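How a Robot Learns to Pick Up a Plastic Bag

Do you think it is easy to pick up a plastic bag? For you, yes. You do not even look at it very long. But for a robot it is one of the hardest things in the house, and in our laboratory at Drotadard we have worked on this question since September.

Let us compare a bag with a cup. A cup has always the same shape. If the robot knows where the cup is, it also knows where the handle is. A bag has a new shape every time you put it down. It folds, it makes wrinkles, and sometimes you can see through it a little. A robot that looks for "the shape of a bag" will look for a very long time.

So we do not tell the robot what shape a bag has. We show it how people pick up bags, again and again. Our project has the name Duman, and the method is called learning from demonstration. A demonstration means that somebody shows how a thing is done.

For this we use a tool that you hold in your hand. It has two fingers, like the robot has, and a camera that looks at the fingers. When you squeeze, the fingers close. The tool remembers how your hand moved and what the camera saw.

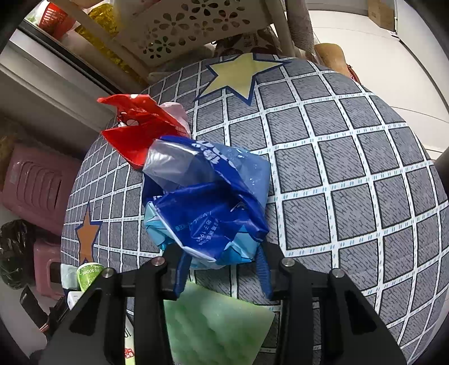 We go to real homes, where things lie on cushions, chairs and shelves. A clean white table in the laboratory would be too simple. If the robot has only seen bags on a white table, it can become confused when the same bag lies on a cushion with a pattern. It must learn which lines belong to the cushion and which wrinkles belong to the bag.

Until now we have collected 1,908 demonstrations. My colleague Yuto Nishimura looked at all of them and kept 761 for the first training. In the others, the camera could not see the fingers well, or the person moved too fast.

Then the computer studies them. It tries to guess: "If I see this, where should the fingers go next?" At the beginning the guesses are very bad. After each guess it compares its answer with what the person really did, and it changes itself a little. It does this for nearly 2 days without sleeping.

What did we find? The robot became better when it learned to pinch a fold of the bag and not the flat part. We never gave it this rule. It was in the demonstrations, because people do it so too. Two bags lying together are still difficult, and often the robot takes both.

You can try it at home. Put an empty bag on a pillow and pick it up with only your thumb and one finger. Do it slowly. Where did you pinch? Now let it fall and try again, and look if you choose the same place.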